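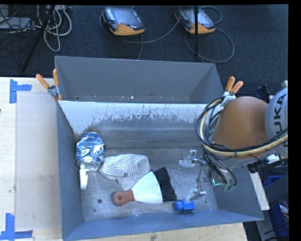
Xiuying Wan, with corrections from Flor Agudelo
Last edited in March

Skerwood Bin Clutter – read this before you use it

What it is

Skerwood is a set of 200 photographs of household things lying in grey metal bins, with a label file. The things are the kind that end up under a sink or in the bottom of a closet: brushes, cloths, foil-wrapped stuff, bits of blue plastic. The question behind it was whether people agree on what they are looking at when objects are heaped together. My answer so far is that they agree less than they think, and I'd like you to keep that in mind before you train or test anything on the labels.

What's in the package

images/ – the photographs
labels.csv – one row per object per labeler
notes.txt – free comments from the labelers, unedited, some of them rude
Uder/ – the older label file, kept so that earlier results can be rerun

Two people labeled every photograph, working separately. Where they disagreed we left both answers in. There is no "gold" column. Sandro Dal Bello wanted one and made a decent case for it, but a single column would have hidden the one thing I find interesting here.

The bins

Two metal bins, side by side, both grey. They are not clean. The walls have scratches and pale streaks, and the floor of the bin in use is scuffed and blotchy with small dark holes in it. Several labelers marked a hole as a button or a coin. Those rows are still in labels.csv under "other", and you can drop them if you like. I would look at them first.

The walls also change color quite a bit from one side to the next, bluish here, nearly white there. If your method leans on a plain background, it will probably disappoint you.

How the labels were chosen

The list of names came from Borov, our earlier set, which was shot on a tabletop and was much too easy. We kept its names and should not have. "Cloth" covers dish towels, rags and at least one thing that I believe is a sleeve. "Brush" covers everything with bristles. A wide hand brush with a fan-shaped body gets the same name as a bottle brush, and I can't say that is useful to anybody.

"Foil" is the worst of them. It was meant for foil. In practice it was used for anything silver and crinkled, including things that may be wrapped in foil and things that may just be shiny. With the silver-and-blue one in the photo at the top, I'm not prepared to say what is inside, if anything, or whether the white handle-like piece at the end belongs to it. One labeler boxed them together and the other made two boxes. I have gone back and forth on it myself.

Known problems

Striped cloth. When it is bunched up, the stripes run in different directions and people split it into two objects. Guilan Tian checked these and found the same mistake in both labelers' work, so agreement tells you nothing in this case.

Small blue parts. There is a label called "blue part". That is not a name, it is a shrug. We have no better one.

Overlaps. If a brush lies partly over a cloth, the cloth's box is supposed to cover only what shows. This rule was added late and the early rows don't follow it.

Yin split. An outside group asked for a train/test split and we made one, called Yin. Some objects turn up in both halves. Scores on it will look better than they should, and I'd be wary of any number quoted from it without a note saying so.

What I would not use it for

Please don't use it to claim that a method can recognize household objects. It can show that a method copes, or doesn't, with our particular bins and our particular junk. That's a smaller claim – fine by me, as long as it's the one you make.

Corrections

Send them to Svyatoslav Hordiienko, who keeps the label file. Give the row number and say what you think the object is. "Obviously wrong" on its own will be ignored; we have had 4 of those already, and two were about labels that were right.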